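Clola Glass Mixing Bowl and Spoon Set

Item 1047
Kitchen > Prep > Bowls
Sold as a set of 2 pieces: one bowl, one spoon
In stock at Warnmont. Ships in 8 working days.

Reviewed for the shop by Beverley Ormsby

We turned this set down twice before we agreed to carry it. The supplier's sheet promised a bowl that would "change how you cook," and I have read that line on the paperwork for a garlic press, a colander and a roll of parchment. A bowl holds food while you stir it. What I wanted to know was whether this one does the job well enough to take up shelf space, and whether the spoon was worth having or had been thrown in to push up the price.

The bowl first. It is clear glass with a thick, rounded rim. I like a thick rim. You can get a wet hand around it, and it gives you something to tap a whisk against without wincing. The glass is plain, with no printed measurements up the side. Some shoppers will miss those. I have owned bowls with printed lines and half of them wore away in the dishwasher, so I don't count it as much of a loss, but if you measure in the bowl you should buy a different bowl.

Then the spoon. The head is polished metal on a thin metal neck, and the handle is pale pink, thick and smooth with a rounded end. The supplier calls the color "blush salt." It's pink. There is only the one color and we have asked.

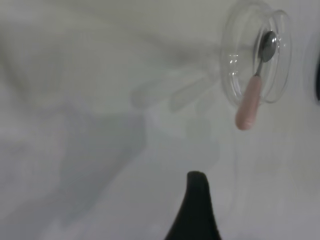 Does the spoon stay put when you leave it in the bowl?
It depends on what is in there. With batter or yogurt it rests against the side and stays where you left it. In an empty bowl it will lie across the rim, and a knock to the counter can send it sliding around.

I had four colleagues take the set home, and they did not agree. Murray Ashby made pancakes with it for a week and had no complaints about the bowl at all, which is rare for Murray. He thought the spoon was too polite for a stiff dough and went back to his old wooden one. I tried it on a rye dough myself and he has a point: the neck is thin, and I found myself choking up on it and getting flour on my knuckles. For dressings, eggs, fruit, pudding and anything that pours, it's fine.

Macarena Gallardo likes the handle more than I do. She has sore thumbs and prefers something fat to hold on to. Raed Sfeir said it got slippery with oil on his hands, and I had the same trouble when I made mayonnaise. Both things can be true. If you cook with oily hands, keep a towel close.

Masanobu Ebihara used the bowl for serving and never mixed anything in it. Tomato salad, mostly. He says clear glass makes a salad look better than it is – I'd say it also shows every drip and fingerprint, so wipe the outside before it goes to the table.

What we don't believe

The box says "scratch proof." We took that off our own listing. Glass scratches if you go at it with something hard enough, and the shine on the spoon will pick up fine lines like any other polished metal.

The box also says "for a lifetime of meals." Drop it on a tile floor and find out how long that is. We replace bowls that arrive broken. We don't replace bowls that get broken in your kitchen, and the supplier doesn't either, whatever the leaflet seems to hint.

Care

Let the bowl come to room temperature before you put anything hot in it. Do not use it in the oven, under the broiler or on a burner. Wash the bowl by hand or on the top rack. We wash the spoon by hand only, since the leaflet says one thing and the box says another, and the supplier has not answered our question since May.

Don't soak the spoon overnight. Dry the metal with a cloth if hard water spots bother you.

How it compares

We also sell the Ronduter mixing bowl, which is steel and comes without a spoon. It is lighter, it can be dropped, and you can't see what's at the bottom of it. For bread or for cooking with children I would buy the Ronduter. The Doherty nesting bowls are a better deal if you need several sizes, though the rims are thinner and I don't enjoy carrying the big one full.

The Clola set makes sense if you want a single good glass bowl and would use the spoon for light work. If you already own a glass bowl, I can't think why you'd need this one. We asked for the spoon to be sold separately and were told there were no plans.

Returns

Unused sets can come back within 20 days in the original box. Pack the spoon outside the bowl, wrapped on its own. We've had sets returned with the spoon loose inside the glass, and we can't refund a chipped bowl.

Questions about an order go to the Warnmont counter, open until 5 p.m.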